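Ticket: Flellwood apartment booking, heating out
Status: open, waiting on host

Booked thru Gelum, stay in Clilluvthorpe, March. Heat quit at 9 pm, thermostat stuck at 62. Tried the breaker, reset twice - nothing. Called the desk, on hold, dropped.

Moved us to the Triệu guesthouse for the night. Charged 900 deposit on top of the 3000 already paid. Need that one back. Recepit sent.

Update - heat still off in the morning. Host says part is orderd. 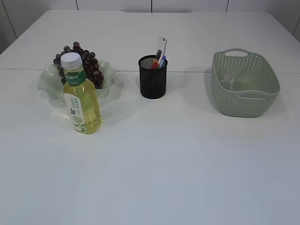
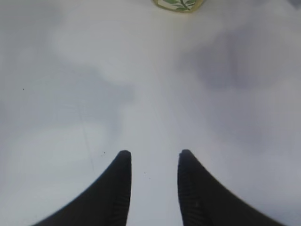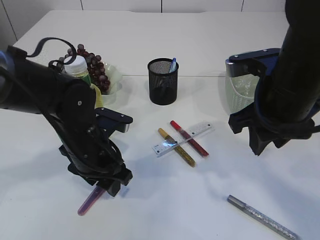
Can I cancel the remaining nights without losing the deposit?
Cancel from the booking page while this ticket is open and the deposit goes back to your card.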